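Section 3: Preparing and looking after your Clollovell food boxes

Zaveck Housewares, care guide 3141, revised 12/06/2019

This section covers the square clear boxes with the coloured rim. For the round tubs and the Thammasiri glass dishes, see sections 4 and 5. The parts list is at the back of the guide.

3.1 Before first use

1. Take the box out of its sleeve and peel off the paper label. If the glue stays behind, rub it with a little cooking oil on a soft cloth, then wash the box as normal.
2. Lift the lid away from the rim, starting at one corner. Do not pull from the middle of a side.
3. Wash box and lid in warm water with washing-up liquid. Rinse well.
4. Stand both parts upside down on a rack until they are fully dry. Water tends to sit in the groove of the lid, so run a tea towel along it if you want to use the box straight away.
5. Check the rim all the way round with a fingertip. It should feel smooth. If you find a split or a rough edge, do not use the box for liquids. Contact the shop where you bought it.

Note: A new box may smell faintly of plastic. Leave it open overnight with a spoonful of bicarbonate of soda in the bottom, then rinse.

3.2 Where to put the box while filling

Work on a flat, steady surface with enough room to set the lid down next to the box. A kitchen worktop is best, but many people pack lunches at a desk or table, and that is fine if the following points are kept to.

1. Wipe the table first. Grit under the box will mark both the box and the tabletop.
2. Keep the box well away from laptops, phones and chargers. Leave a clear stretch of table between them, and close the laptop before you pour anything.
3. Put dry food in first, then anything wet.
4. Fill no higher than the lowest step inside the wall. The smallest box holds 216 ml to this line and the largest 1000 ml.

Caution: Do not fill the box with food straight from the hob. Let it stop steaming first. Very hot oil or sugar can warp the base, and a warped base will rock on the table and may not stack.

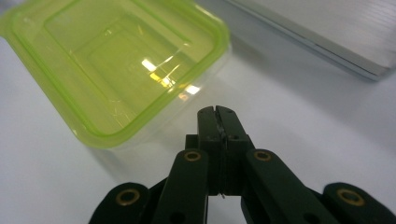 3.3 Fitting the lid

1. Wipe any crumbs or sauce off the rim. Even a grain of rice will hold the lid open.
2. Lay the lid on the box so that all the corners line up.
3. Press down one corner until it clicks, then work along the side to the next.
4. Go round until every corner is down.
5. Lift the middle of the lid slightly and press it again to let out trapped air.
6. Tip the box gently over the sink if it holds liquid. If it drips, take the lid off, wipe the rim again and refit.

Note: Lids from the older Clurkmont range look very similar but are a little narrower. They will sit on the rim without sealing. The range name is moulded on the underside of each lid.

3.4 Fridge, freezer and microwave

Fridge: Boxes can be stacked with their lids on. Put the heaviest at the bottom.

Freezer: Leave a finger's width of space below the rim for soups and stews. Let a frozen box stand for a few minutes before opening it, as cold plastic is brittle and the lid can crack if forced.

Microwave: Take the lid off completely. Reheat only, and stir halfway through. Do not use the box for bacon, jam, cheese sauce or anything else that gets very fatty or sugary.

Oven and grill: Not suitable.

3.5 Cleaning

1. Rinse the box soon after emptying it. Tomato, curry and beetroot will stain if left.
2. Wash by hand or on the top rack of the dishwasher. Keep the lid away from the heating element.
3. Use a soft sponge. Scouring pads and wire wool scratch clear plastic very easily.
4. Clean the inside corners and the steps in the wall with an old toothbrush or a bottle brush.

Fine scratches and small scuffs come with normal use, and show up most under a ceiling light. They do not stop you using the box. Replace it if you can catch a fingernail in a scratch, if the plastic has gone cloudy and stays cloudy after washing, or if there is a crack anywhere in the base.

Caution: Do not use bleach on the rim. The colour will fade unevenly.

3.6 Storing empty boxes

Nest boxes of the same shape with the lids kept separately, upright in a rack or drawer. Do not store them with the lids clipped on unless they are completely dry inside. Boxes packed away for more than 14 days should be washed again before you put food in them.

Spare lids are sold singly. Quote the number moulded into the base of the box when ordering.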